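Teaching a Hand to Pick Up a Block: My Remote Control Project
Final report, 2019-05-10

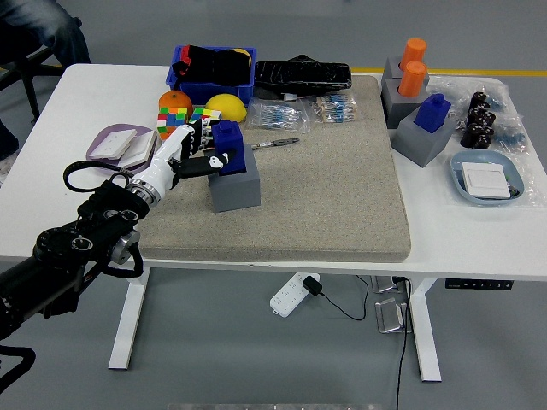 Manju Kandpal told me in week one that I'd spend more time fixing my own bad habits than fixing code, and that a robot shown a sloppy grasp will learn a sloppy grasp. I kind of laughed. Then I watched my first recordings back!

So, the task. Blocks with a round knob on top sit on gray square bases, and the hand has to grab one and lift it off. I drive the arm and fingers remotely, the computer saves everything I do (we named our recording program Bostero, long story), and later a model tries to copy me. One run of me doing the task is one demo.

I recorded 339 demos in May and late April. Only 200 made it into training. The rest I threw out, mostly for dumb reasons: I stopped halfway to think, or I bumped the base, or I closed the fingers too early and had to back off and try again. The model doesn't know you were thinking. It just learns that stopping in midair is part of the job.

Curling the fingers around the side and front of the block worked way better for me than pinching the knob. The pinch looks cooler (I really wanted it to work), but the block kept twisting when I lifted. With the wrap I could be a little off and still get it.

I also left other stuff out on the table, the lemon and the Rubik's cubes and so on, so the model wouldn't get used to a perfectly clean one. My first version, Flamura, was trained on a bare mat and went for pretty much anything you put next to the block.

The second version got the block off in 8 tries out of 10 with blue blocks. Orange cylinders were a mess, and I only had time for 2 short sessions with them. If I get the arm again next semester I'd start there, and I'd record slower from day one. My hands got tired and you can totally tell in the later demos.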